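件名: Re: [教示ML] 遠隔操作デモ200本の扱いについて
差出人: Ilgın Soylu

Lanyingさん、皆さん

Soyluです。Rilusbridgeの件、返信が遅くなりました。

Lanying Songさんのメールより:
> 棚のボトルの課題、遠隔操作のデモが200本そろいました。
> 操作者はKhangさんとHằngさんの2名です。
> 手で腕を直接動かす教示も33本ありますが、Phan側は
> 遠隔操作のぶんだけで学習に回したいとのことです。
> 12月の報告には「人が見せれば覚える」と書くつもりです。
> 異論があれば今のうちにお願いします。

異論があります。

200本という数字を見せられても、私にはまだ何とも言えません。同じ人が同じ癖で200回やったのなら、中身は数回分かもしれない。Grindtonのときも本数だけは立派でしたが、棚を少しずらしただけで掴みに行く位置が狂いました。あれを覚えたと呼ぶのは無理があると思います。

順に書きます。

1. ボトルの姿勢
棚に立っているものと、台に寝ているものを同じ課題として数えていませんか。メラトニンの白いボトルのように立っていれば、上から降りて挟むだけです。横倒しの橙色の薬瓶はそうはいきません。操作者は手首の向きを迷うし、その迷いもデモに入ります。姿勢別の内訳をください。
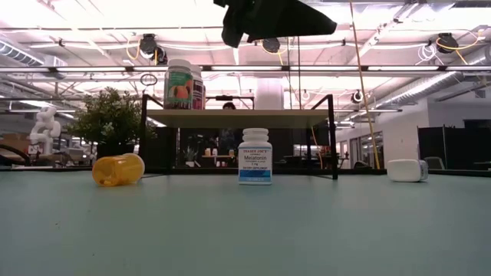
2. 操作者の差
Khangさんは棚の手前で一度止めてから寄せる癖があり、Hằngさんは斜めに入れます。混ぜて学習させると中間の動きが出るのではないか、というのが私の心配です。片方だけで学習した結果を先に見たい。

3. 両腕の使い方
右のグリッパを棚の前に下ろしているあいだ、左は開いたままマットの上、という場面をどう扱うのか。待機も教えているつもりなのか、操作者がただ持て余しているのか、記録からは区別がつきません。台に置かれた白いキャップも同じで、対象物なのか無関係なのか、注釈に一言も書いてありません。
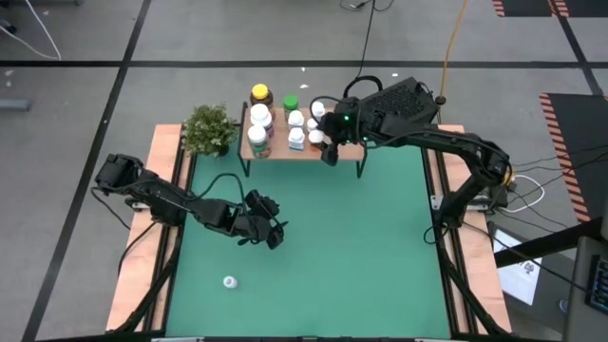 Ilgın Soylu

追記です。手で動かした33本を捨てる理由も、Phan側からきちんと聞いていません。「人の手が映るから」だけなら、関節角だけでも使い道はあるはずです。遠隔操作は遅延があるので、棚の縁に近いところではむしろ直接教示のほうが素直な軌道になると私は見ています。これも比べてみないとわかりませんが。

報告の文言は、棚の位置を変えた試験が済むまで保留にしてください。Plarkdaleに出す版も同様です。Thoaさん、注釈の一覧だけ先に送ってもらえますか。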